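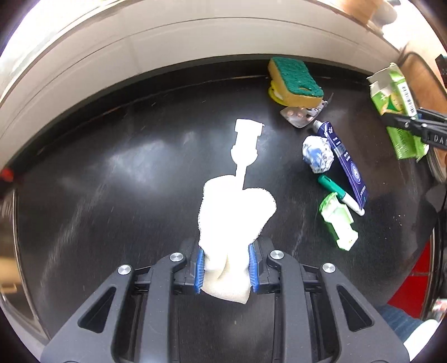
Slide 1. Wrist view, pads closed on a white piece, clutter in a dark basin.

Title: What the Heter tools do between recording and training
Speaker: Malsha Gazi

Leave slide 1 up while people sit down. Start on time even if the back rows are still filling.

Say who I am. I work on the software side of Heter, mostly the stage after a recording lands on disk and before anyone trains on it. I'll cover localization, exposure, grasp labels and a little on scheduling. Policy architectures are in the Chowdhury talk after the break, so send those questions there.

Point at the white piece between the blue pads. It is blown out to almost pure white, and the basin under it is nearly black. Auto exposure settles on the large dark area and the thing we care about loses all its texture. Any feature matcher that relies on the object's surface gets nothing from it. The outline is still good, and we use the outline.

Slide 2. Pipeline, four boxes

Ingest, localize, label, export. Each box is a separate process and writes its own output folder. Nothing is modified in place. We used to overwrite the pose file when localization was rerun, and in June we lost the ability to say which poses a trained model had seen. Now every export carries a hash of the pose run and the label run.

Ingest checks timestamps. If the gap between neighboring frames goes over 200 milliseconds, the clip is split there. Do not interpolate across it. I'll get asked why, so say it now: interpolated poses looked smooth in the viewer and gave us bad velocities at export.

Slide 3. Localization

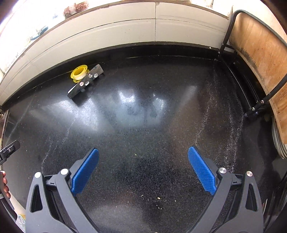 Localization runs in two passes, a fast one with the inertial data and a slower one that builds a map and then throws out points that move with the tool. The hand-held gripper is always in view, so the first thing we apply is a fixed mask for the jaws and the side linkages. The mask has to be the open-jaw mask, or the pads leak into the map when they spread. After that the tracker works with what is left. The black floor here has fine white and gray speckles, which it likes, and bright reflections, which it should not use at all. A reflection moves with the camera and still looks like a corner to the detector. The yellow spool with the white tape and the dark plate with the silver discs beside it are much better anchors, as long as no one picks them up partway through.

So there is a reflection filter. It takes the brightest patches, dilates them a little and drops any point inside. It is crude and it costs us some good points. On our test clips it was worth it.

Cap is 2000 map points per clip. Above that the slow pass gets slower and the poses don't improve.

Pause here for questions if we're ahead of the clock. If not, keep going.

Slide 4. Exposure

Go back to what I said about the white piece. We tried three things:

Lock exposure for the whole clip. Fine in even light, bad near a window.
Meter on the area between the pads only. Better for the object, but the rest of the view gets dark and localization suffers.
Leave auto exposure alone and give the label stage a clipping map, so it knows which pixels carry no information.

We ship the last one. The Urnen team runs the second on their own rigs and is happy with it, and their lighting is more controlled than ours.

Slide 5. Grasp labels

Jaw width comes from tracking the two pads. A grasp starts when the width stops shrinking while the operator is still closing, and ends when it starts growing again. Soft objects break this rule because the width keeps creeping. For those we use a slope threshold over 18 frames.

Mention the failure case: very thin items look like an empty close. The label stage marks them "uncertain" and a person decides. Show the review screen if the laptop cooperates, otherwise describe it. It has accept, reject and shift, with keys for each.

Slide 6. Scheduling

Gralley is our job runner. Keep this short. Clips are independent, so it scales by adding machines, up to the point where the shared disk is the limit. We hit the disk first. Localization reads every frame, labeling reads every frame again. Decoding once and caching small frames for both stages is merged but off by default.

Slide 7. Open problems

Reflections on curved surfaces. The basin in slide 1 has light streaks over a scratched bottom, and the filter removes the streaks and real scratches together.
Objects near the edge of a wide lens. Our calibration is weakest there.
Moved anchors. We detect large moves. Small ones end up as slow drift in the pose.

Contact details on the last slide. Repeat each question into the microphone before answering, the recording doesn't pick up the room.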